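Chapter 4
Buying a Pair of Arms: the Brusik Home Kit

I've read a lot of brochures for two-armed robots, and by the third one they all start to sound like holiday adverts. The arms are always spotless, the kitchen is always the size of a tennis court and somebody is always being handed an orange. So for this chapter I want to do what you'd do if you had your own money on the table, and go through one kit properly, from the order form to the first job round the house.

The kit is the Brusik, sold by Zekberg. I picked it mostly because it's the one my students keep asking me about (the Plolten gets its turn in Chapter 5, so please don't write in yet). By the end of the chapter you should be able to read a kit list, spot what's missing from it, and work out whether a robot's reach suits the jobs you have in mind.

Before you start
You'll need the idea of a joint limit from Chapter 2, and the bit about payload from Chapter 3. If payload has gone fuzzy, go back and reread it now, it's only two pages!

4.1 What you get for your money
The standard order is two arms, two grippers, the body they bolt on to, the cables and a year of phone support. The printed manual runs to 237 pages, and I'd say 60 of them are worth your evening. Ruba Azar, who taught this course with me for several years, used to make everyone read the safety section out loud in turns, which was dull and very effective.

What you don't get is a spare set of fingers. Order some. I left mine until September and then waited 9 days for them with a class booked.

4.2 Reading the reach figure
Every seller quotes a reach. It's measured with the arm straight out, and a straight arm is nearly useless for picking things up, so knock a good bit off before you start planning. Then think about where your things are kept. A worktop is easy. A low cupboard is harder, and anything with a door is harder again, as the door takes up room the second arm would like to have.

Kazimiera Cieślak runs the Rahimi training days and has a rule I've pinched for this book: try the lowest shelf first. If the kit can manage that, the upper ones will seem like a rest.

4.3 A job to think with
We'll come back to the small fridge all through the chapter. It's a lovely teaching job. You've got a door on a hinge, a shelf with a food container on it, a clear drawer underneath and little bottles in the door, so between them you meet most of the awkward shapes in a kitchen. Look at how low the left gripper sits beside the opening, and then at the cables, both of which need slack to follow the arms about. Cable slack isn't on the Zekberg order form anywhere. Put it on your own list.
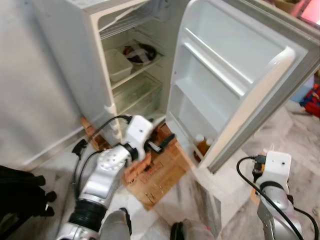
4.4 Setting up on your own floor
Clear more space than you think you need, then clear a bit more. Zekberg asks for a level floor and a socket that isn't shared with anything else, and I'd stick to both. Set the speed limit to its lowest setting for the first 300 moves and keep the stop button in your hand, not on a chair across the room.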